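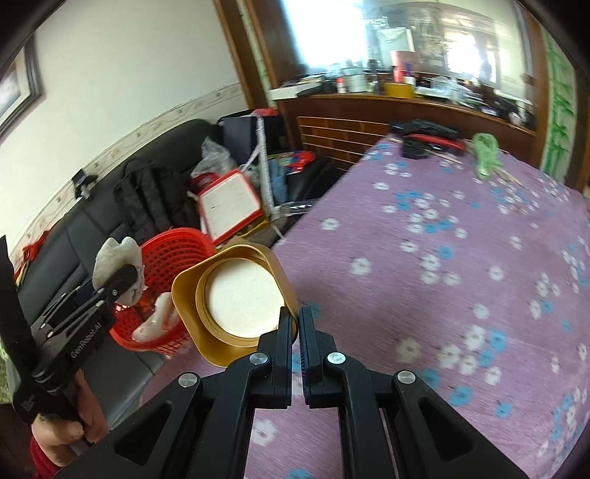
I have been promising myself a proper Sunday sort-out since we moved to Mesby, and this week I finally got one going (on a Wednesday, but never mind!). The apartment is small enough that everything I own ends up in the same few square feet, and by the end of a busy month I can't find a matching pair of anything. So my rule is that soft things go in a basket and stay there until they have a drawer. The red plastic basket with all the little holes is my favorite for this. It sits right on the edge of the black sofa, next to the purple flowered cloth, and it's got one off-white bit in it already. Socks first, always. They're small and quick and you feel like a genius by the second handful.

I bought that basket at Leone, the discount place behind the bus station, on the same trip as a dish rack I ended up returning. It was the best purchase of the day by a mile. It weighs nothing, it rinses clean under the shower, and I can see through the sides, so nothing gets forgotten at the bottom until spring. I did once own a very nice woven one from Endinska and I loved it dearly, but it caught on every sweater I put near it and now it holds potatoes at my sister's house.

The other thing I changed this time was the music. I usually put on a podcast and then stand there holding one glove for ten minutes, listening. This time I played an old dance mix, loud, and moved at double speed — highly recommended, assuming your downstairs neighbors are out.
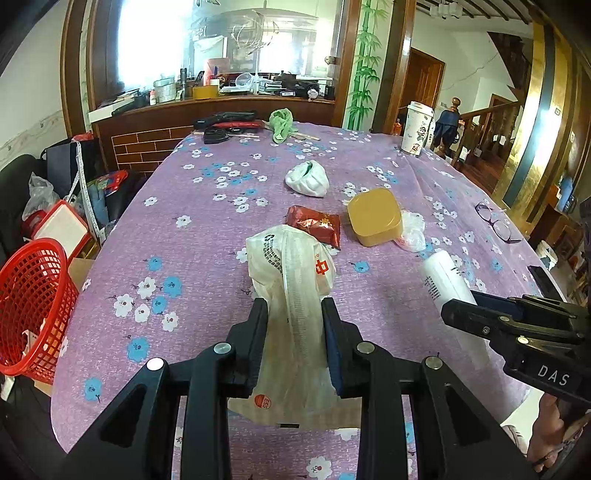 The small stuff

Okay, so this is where it gets messy, and also where I start having fun. Small stuff is my weakness. Chopsticks, a snack packet in shiny red foil, my purple-framed glasses, a paper cup with a cartoon on the lid, all of it spread over those white and blue flowers. I like to get everything out where I can see it before I decide on a single thing, even though it looks so much worse for a while.

Shopping bags get smoothed out and folded into triangles, the way my grandmother did it. Mine come out lopsided and I don't care. Clear bags are saved for travel, if they don't have holes. The square yellow container gets to stay because I love that color so much (I'd paint the kitchen that color if the lease allowed it), and it's a great size for hair ties, spare buttons and the charger tips that belong to who knows what.

Zippered cases are harder. I have a terrible habit of putting a thing in a case, and the case in a bag, and then buying the thing again. I own 2 sewing kits for this exact reason! So now every case gets unzipped and looked into, every time, even when I'm positive I know what's inside.

Next up is the shelf by the door. I've had my eye on a set of stacking trays from Forkia, and I'm measuring twice before I order. If they fit I'll post the shelf in October, along with the potato basket, if I can get it back.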